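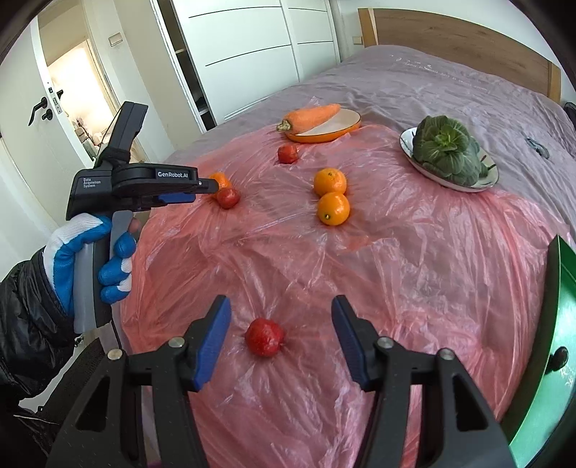

**Subject:** Re: [skusell-list] Did anyone get to the Stestia open day?
**From:** Halldóra Þórarinsdóttir
**Date:** 25 August 2023

Hi Oddur, hi all,

> Did anyone get to the Stestia open day in the end? I had it in my diary since April and then the car let me down. I'd like to know if it's worth taking our lot to the next one. Is it all slides, or do they let you have a go? And is it any use to people who've never touched a robot?
>
> Oddur Bisgaard

Yes, I went, and yes, they let you have a go! I was in Wudau by ten and didn't get away until they were stacking the chairs.

There was a talk first, 20 minutes, which was fine (a bit heavy on the funding side for me). Then we were split up and sent round the rooms. The one I'd tell everyone to head for is the bedroom, where they do the hand-held gripper work. You hold the gripper by its grey handle, squeeze the trigger with your index finger, and try to pick up fruit and veg from a big crumpled sheet of pink plastic spread over the bed. Tomatoes, oranges, that kind of thing, with a carrot and some greens on plates further back. It sounds like a party game and it rather felt like one, but the recordings are what they train their arms on later, so they do want you to take it seriously.

I was hopeless to begin with. The jaws have dark blue pads on the inside and I kept coming at the tomato from too high up and nudging it into a crease in the plastic. The chap helping me told me to open the jaws right out, go low and slow, and stop looking at my own hand. Much better after that. Oranges I found easy, but a tomato down in a fold is a proper nuisance, and I never did manage the carrot.

They're after 3,000 good pick-ups before they move on to the next room and had 696 on the board when I left, so they've a way to go. I asked what counts as a good one and got a long answer about the Mwakalinga method, which I wrote down and now can't read. If anybody on the list knows it, please post something short!

As for taking your lot, Oddur, I'd say do. You don't need to know a thing beforehand. Ask for the morning, as the queue for the bedroom was long after lunch and you only get 2 turns each. There are gloves to borrow, the knitted sort with blue rubber on the palm, but bring your own if you've got small hands, mine were flapping about at the fingertips. Parking is round the back and the coffee is dreadful.

I've still got the leaflet with the booking address on it, so shout if you'd like me to type it out.

All the best,
Halldóra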